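Garden Help Desk: Toma drip timer, tomato and pepper beds

Status: Solved, leaving open until July
Opened: 17 April 2023
Product: Toma two-zone timer with Karnis drip line
Category: Watering

What's going on

I love this setup, so please read this as a happy customer with one puzzle! Zone 1 (herbs and strawberries) runs perfectly. Zone 2 feeds a 165 foot run of Karnis line through the tomato and pepper beds, and the far end gets hardly a drip. The peppers closest to the spigot are swimming and the last row of tomatoes is bone dry by lunch.

The timer is set for 20 minutes, early morning, both zones. Fresh batteries. Soil is clay with a good deal of compost dug in last fall.

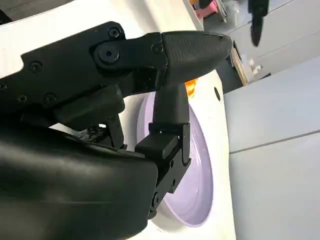
What I tried first

Cleaned the filter screen at the spigot. It had a little grit in it but nothing dramatic.
Swapped the zones at the timer. The trouble stayed with the long line, so the timer is fine (hooray).
Opened the end cap and flushed the line into a bucket. Out came a lovely brown soup, then clear water. Better for a day, then weak again.
Walked the whole run with the water on, looking for leaks. Found one chewed spot near the compost bin and patched it with a Karnis coupler.

Reply from Brerance Garden Supply

Great notes, thank you! Your line is too long for one feed with that size of tubing. Try bringing the supply in at the middle with a tee, so the water goes both ways. Please also check which pressure reducer you have. The Uso one in the starter kit is meant for short beds.

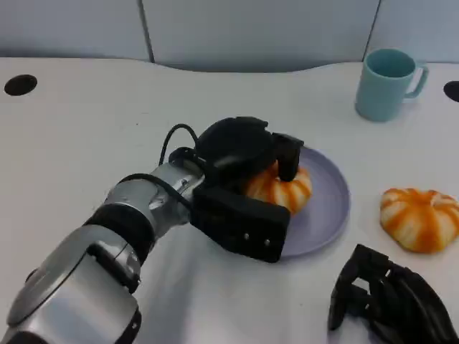 2 min read

Update

It was both things! I put the tee in by the bean trellis and changed the reducer, and the difference is wonderful. I set jars under 12 emitters from one end to the other and they filled to nearly the same line. I was out there grinning at jars.

I've cut the run time a bit for the peppers by plugging every other emitter on their side. The tomatoes have perked up already, and the basil I tucked in between them smells amazing.

Still open

Would a second filter before the tee be worth it with well water? I'd like to leave this ticket open until July, when the beds really get thirsty, and I'll post how the far row is doing then.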